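Clesora Bench Table – Setting Up, Section 4: Laying the White Top 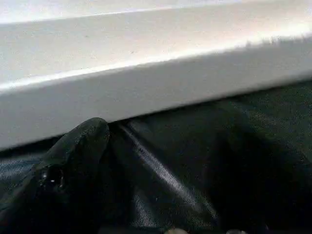
By now you should have the base standing where you want it, with all the feet touching the floor, and a cup of something nearby. If the base still rocks, please go back to Section 3 before carrying on. The top is the heaviest piece in the box, and it is a good deal nicer to fix a wobble without it.

You will need two people for this part, a soft cover big enough to put under the whole top, and the hex key from the small parts bag. An old comforter or a smooth nylon sleeping bag does very well as a cover. Shake it out first and feel along it for zippers, snaps and buttons – they leave marks that are hard to get out of a white finish.

1. Spread the cover on the floor beside the base. Folds and bunches in the fabric are fine as long as there is nothing hard inside them.

2. Lift the top out of the carton together, one person at each end, and lower it onto the cover with the finished side up. Let the long edge come down slowly. Fingers out!

3. Look over the top and the front edge in good daylight. The finish is matte, and a few tiny specks are normal in it. Anything that catches your fingernail is worth reporting to us before you go any further.

4. Wipe the top and the front edge with a barely damp cloth, then with a dry one.

5. With your helper, raise the top again and set it on the base so the front edge hangs over by 2 inches. Take your time nudging it into line.

6. From underneath, start all the bolts by hand. Once every one of them has caught, go around again with the hex key until they are snug.

CAUTION: Never drag the top across the floor or across the base, even for the last half inch. Lift it, shift it, set it down.

CAUTION: The top weighs more than 32 pounds. If your back has been giving you trouble, please wait for a second pair of hands.

Note: If you bought the Serrano base instead of the standard Olach one, the bolts are longer and the holes sit closer to the middle. Steps 1 through 4 are just the same for you, but use the bolt drawing on the Serrano sheet when you get to step 6.

Note: Let the table stand for 18 hours before you put anything heavy on it. A vase or a stack of mail is all right, and so is the cat, if you have that sort of cat.

When the bolts are snug and the top sits square, fold up your cover and keep it handy for Section 5, where the drawer goes in upside down.

Guide written by Madalena Matos. Last revised December 2018.

230 shares
18 comments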